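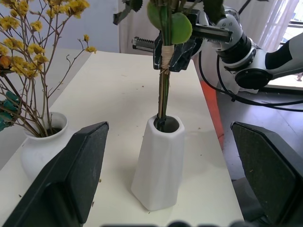
Hájek Vase Pair in white. Faceted vase with a green and brown bunch tied in twine, round vase with yellow sprays.

Hájek Vase Pair, White Ceramic
Sold as a set of two
Ships from the Cinurik warehouse

The Hájek pair is made up of one faceted vase and one round vase with a narrow neck. Both are white ceramic. The faceted one is wide at the base and narrows toward a round opening at the top. The round one has sloping shoulders and a short neck that holds thin stems close together.

We sell them together and they pack in one carton. They look fine side by side or at opposite ends of a shelf. Most of our customers put dried or artificial stems in them, and that is the use we had in mind when we chose the two openings.

Specifications

Material: ceramic
Color: white
Faceted vase, inside of opening: 60 mm
Faceted vase, weight: 685 g
Pieces in set: 2
Flowers and stems: not included

Which stems go in which vase

Fine, branching stems do best in the round vase. The neck gathers them and the tops fan out by themselves. Small-headed dried flowers in yellow or gold show up well against the white, and you can tuck a little foliage in low, just over the neck.

Thicker stalks and ready-made bunches go in the faceted vase. Tie the bunch with twine before it goes in and leave the twine on — it can sit above the rim where people will see it, or you can push it down inside. A single large artificial stem also works, but it will lean. If you want it upright, add a second one or cut it shorter.
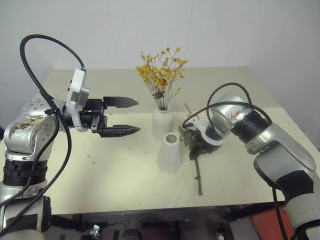 Dried material sheds. Put down newspaper or plan on wiping the table when you are done, and shake each stem over a bin first if the heads are brittle. Old stems with brown heads drop the most. Take them out by pulling straight up, a few at a time.

Balakrishnan Reddy in our showroom changes the stems in the display sets every May and keeps the old ones for filling out the back of larger bunches. He trims artificial stems with wire cutters. Scissors will not get through the core on the thicker ones.

Care

Dust with a dry cloth or a soft brush. Wash by hand in warm water with dish soap, and let the inside dry fully before putting dried stems back in. A bottle brush fits the round vase. Do not use scouring pads.

We do not recommend the dishwasher for either piece.
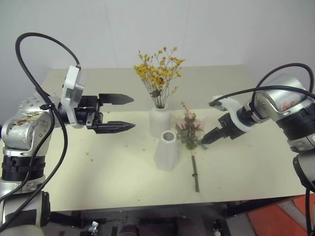
The pair with yellow dried flowers in the round vase and a pink artificial stem alongside.

Packing and delivery

Each vase is wrapped separately and set in a Plastumley molded tray. Allow about 7 working days for delivery. If a piece arrives chipped or cracked, write to us within 5 days and keep the tray and carton until you hear back. We replace single pieces, so there is no need to return the whole set.

Related items

Renditz dried stem assortment, yellow
Renditz artificial stems, single
Cinurik natural twine, small roll

Questions about shop or event orders go to Jianhua Peng in trade sales, through the contact form. Please say how many sets you need and where they are being delivered.

Page updated November 15, 2025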